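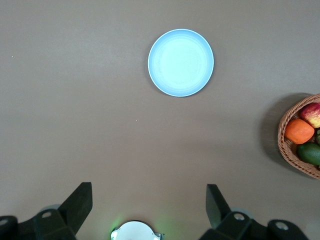

I've been reading about fruit bowls again, which tells you how my January is going. Every tidy-your-home writer seems agreed that a basket of fruit left out on the table will change what you eat. Put the apples where you can see them and you'll stop raiding the biscuit tin. I have had fruit on the table for most of my adult life and I can report that the biscuit tin does fine.

What does happen, at ours, is that the oranges go first because they're easy to share, and the apples sit there getting softer until somebody makes a crumble. Then the crumble gets eaten with custard. I'm not sure that's what the books had in mind.

Neelam swears by wicker. She says the air gets round the fruit and it keeps longer than it would in a china bowl. Perhaps. I tried one of each a while back, same bag of apples split between them, and after 13 days I couldn't have told you which was which. The wicker one was harder to clean, I'll say that. Something had leaked into the weave and I had to go at it with an old toothbrush.

I do like how a basket looks, mind you. Mine came from Lindholm, the junk shop by the station, and cost less than the bus fare home. A new one the same size is 25 pounds in the place on the high street, and they'll try to sell you a liner to go with it.

The other piece of advice I keep meeting is the small plate. Eat off a smaller plate and you'll feel full on less. Pale blue is supposed to be best, or blue of any sort, as it puts you off your food. I've eaten off blue plates since my mother handed hers on to me, roughly 10 years now, and I have never once been put off a roast potato. I suppose you could argue I'd have eaten more off a red one.

The bit I'll grant them is clearing the table. We used to keep the post on ours, and the chargers, and a jigsaw that stayed up from one Christmas to nearly the next. With all that gone we do sit down to eat more often, and wiping it takes a minute. It's a dull sort of brown-grey, so it hides crumbs very well, and I run my hand over it before I believe it's clean.

Next on the reading pile is a chapter on decanting pasta into jars. I have 70 pages to go and my hopes aren't high.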